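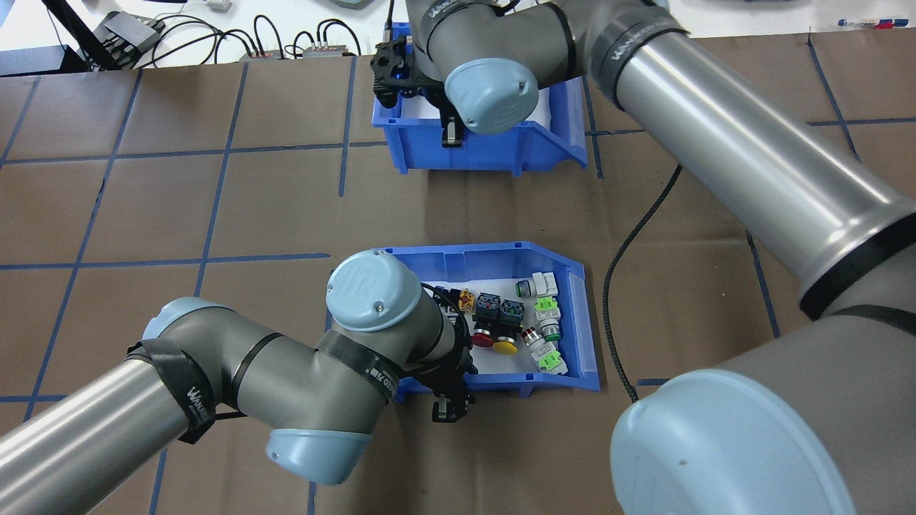
Kleinteile in der Werkstatt sortieren: Taster, Schalter und Kontaktblöcke

Wer öfter an Schaltkästen oder Maschinensteuerungen arbeitet, kennt das Fach mit den übrig gebliebenen Tastern. Für den Anfang reichen 2 offene Sichtlagerkästen mit abgeschrägter Vorderkante. Man sieht hinein, ohne einen Deckel abzunehmen, und greift von vorne zu.

Blaue Kästen haben einen praktischen Vorteil: Rote, gelbe und grüne Knöpfe heben sich gut davon ab. Eine helle Einlage am Boden hilft zusätzlich bei kleinen Schrauben und Klemmen. Weißes Schrankpapier oder ein Rest dünner Schaumstoff genügt. Die Einlage etwas kleiner zuschneiden als den Boden, sonst wellt sie sich in den Ecken.

Vor dem Einsortieren

Alles einmal auf den Tisch legen. Staub mit einem weichen Pinsel entfernen, Fett mit einem leicht angefeuchteten Tuch. Kein Lösungsmittel auf Kunststoffkappen, manche werden davon matt oder rissig. Teile mit verschmorten Kontakten, gebrochenem Gehäuse oder ausgeleierten Schrauben kommen in den Elektroschrott.

Gebrauchte Kontaktblöcke prüft man ausgebaut und spannungsfrei mit dem Durchgangsprüfer. Grün steht bei vielen Herstellern für Schließer, Rot für Öffner, verlassen sollte man sich darauf aber nicht. Wer nachmisst und das Ergebnis mit Folienstift auf ein Stück Kreppband schreibt, spart sich das beim nächsten Einbau.

Wie man aufteilt

Bei kleinen Mengen ist die Sortierung nach Farbe unpraktisch. Besser nach Verwendung:

Pilztaster und Not-Halt-Taster zusammen. Sie sind breit und liegen am besten vorne, damit nichts darunter verschwindet.
Drucktaster mit Metallring daneben, möglichst mit dem Befestigungsring auf dem Gewinde. Lose Ringe sind nach kurzer Zeit weg.
Kontaktblöcke nach hinten, Schließer und Öffner getrennt.
Leuchtmelder in eine Ecke, auf der die Spannung vermerkt ist.

Gebrauchte Not-Halt-Taster würde ich nur zum Üben oder als Muster aufheben. In eine Maschine gehört ein neuer, passend zur Sicherheitsschaltung. Am besten gleich einen Streifen Kreppband mit "nur Muster" darum kleben.

Der Tisch

Mit Malerkrepp oder farbigem Klebeband lässt sich die Arbeitsfläche in Felder teilen. Jeder Kasten bekommt ein Feld, und beim Zerlegen bleiben zusammengehörige Teile beieinander. Das Band nach spätestens 2 Monaten erneuern - Kleberreste gehen mit etwas Speiseöl ab, danach mit Spülmittel nachwischen. Auf rohem Holz kein Öl verwenden.

Zeitaufwand

Für eine gut gefüllte Schublade sollte man rund 45 Minuten rechnen, mit Durchmessen entsprechend länger. Danach genügen 10 Minuten im Monat. Ich mache das immer zusammen mit dem Ausfegen und einmal gründlich im Dezember, wenn ohnehin weniger anliegt.

Eine Ergänzung von Leserin Noreen Tierney: Sie legt in jeden Kasten einen Zettel mit den Bestellnummern der Teile, die sie regelmäßig nachkauft. Wird etwas entnommen, kommt ein Strich auf den Zettel. Mit Bleistift schreiben, Kugelschreiber verwischt auf beschichtetem Papier.

Stand: 2019-10-16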